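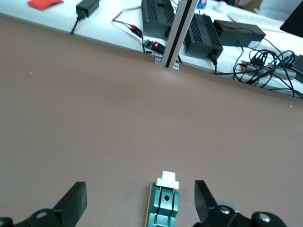

Serpil Coşkun schrieb uns im März, sie habe drei Tischplatten ausprobiert und bei jeder nach zwei Wochen gewusst, warum sie die falsche war: zu glänzend, zu hell, zu laut, wenn man eine Schraube fallen lässt. Bei der vierten sei sie geblieben. Die vierte war unsere, und darüber freuen wir uns immer noch!

Gurnari Tischplatte, Farbton Taupe

Glatt, ruhig, groß genug zum Ausbreiten. Wir haben sie für Leute gemacht, die mit kleinen Teilen arbeiten - Platinen, Steckverbinder, Kappen, Federn - und die abends nicht suchen wollen, was ihnen mittags hingefallen ist. Der Braunton ist dunkel genug, dass sich ein weißes Kunststoffteil sofort abhebt, und hell genug, dass auch schwarze Kabel nicht verschwinden. Selbst weiße Krümel und Späne sieht man gleich, das mögen wir besonders (Mikrofasertuch, leicht angefeuchtet, fertig).

Viele stellen die Platte direkt vor einen zweiten Tisch. Hinten bleiben Netzteil, Klemmen und alles, was Strom führt, vorne liegt nur das Werkstück. Ferhat Baysal hat uns auf diese Aufteilung gebracht, und seitdem arbeiten wir in der Werkstatt selbst so. Man gewöhnt sich schnell daran und will dann nicht mehr zurück.

Maße und Ausführung
Länge 2000 mm
Tiefe 843 mm
Oberfläche glatt, seidenmatt
Kanten umlaufend gebrochen
Passend zu den Gestellen Kahraman und Kahraman Hoch

Preis: 261 Euro ohne Gestell, 225 Euro bei Abholung in der Werkstatt

Gut zu wissen
Bei flachem Licht zeigt die Platte leichte Reflexe. Wer viel fotografiert, stellt die Lampe am besten seitlich und etwas höher. Lötarbeiten bitte nur mit Unterlage. Sie ist keine ESD-Matte und ersetzt auch keine, die Auflage von Clodix lässt sich aber auf Maß bestellen und liegt ohne Kleber plan auf.

Lieferung zu zweit bis hinter die erste Tür. Bohrungen für Kabeldurchlässe setzen wir auf Wunsch, bitte mit Skizze.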